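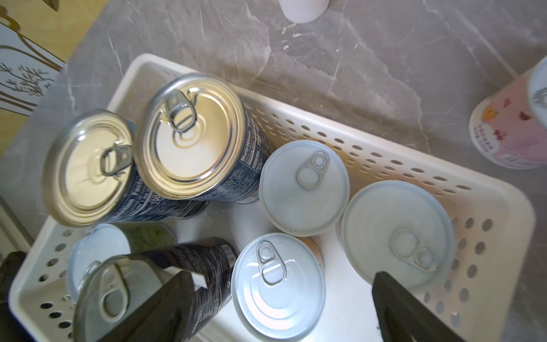 ## Tins in a basket: sensible or daft?

**plasside_pat** · June 18, 2026

I've given up on the tin shelf. Everything now goes upright in a white plastic basket, the sort with holes down the sides, and the whole lot lives on the worktop. Main gripe: with the tins packed in I mostly see lids, and apart from gold ones versus pale ones I'm lost. Does anyone do this long term?

**moth_and_rust**

Yes, for years! Mine came from Serwood, 90p in the sale, and it's been brilliant. Felt pen on the lids, job done. Tall ones at the back though, or the short ones vanish.

**Flisik**

Can't agree, sorry. Tins want to be on their sides in a rack so you can read the labels. I had a basket and ended up with 20 tins of chickpeas (I don't even like chickpeas) as I kept buying more.

**plasside_pat**

Ha, fair. I do like being able to lift the lot out and wipe underneath, mind you. I'm still deciding what stays in and what goes back in the cupboard.

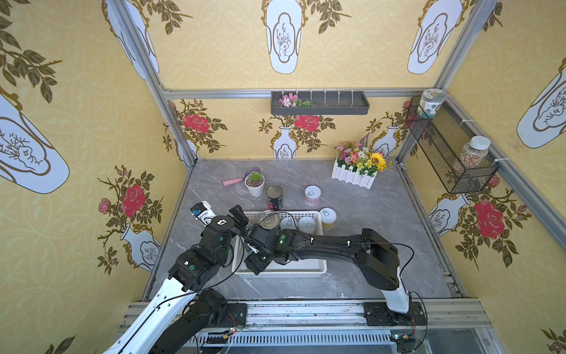

*Some in the basket, some still out, flowers and succulent at the back.*

**carre_kitchen**

Love the sunflower and the little picket fence! I'd leave that pink and white tin out if it's one you use daily. And please check the weight before you lift anything. My standard tins are 410g each and a full basket soon pulls on the handles. I cracked one back in May and had tomatoes all over the floor.

**Flisik**

See, a rack wouldn't do that.

**moth_and_rust**

A rack takes up half the cupboard, Flisik, we've had this out before. Pat, put the ring pulls all facing the same way, it's so much easier to grab one.

**plasside_pat**

Never thought of that, will try it. For now I've got a tall dark one at the front with the red and black label, and the blue label and the pinkish one further back. Wrong way round according to moth, I know! 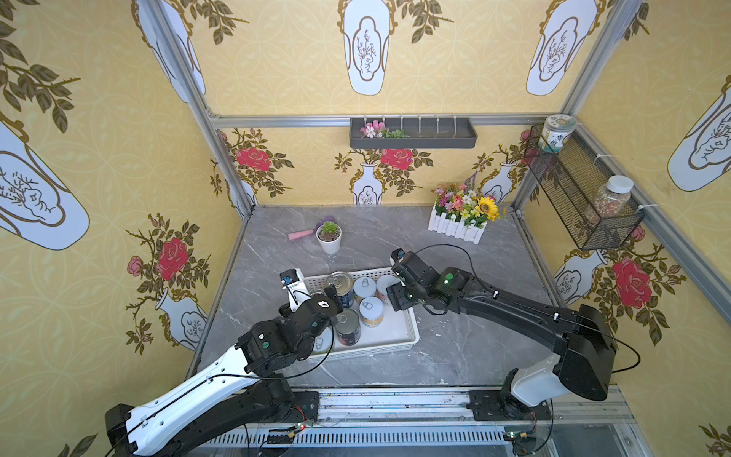
### Re: Tins in a basket: sensible or daft?

**carre_kitchen**

I'd swap the tall one with the short one next time you've got them out. Otherwise leave it be, it's tins.

**Flisik**

Still team rack. What did the flowers cost, and are they from Serwood as well?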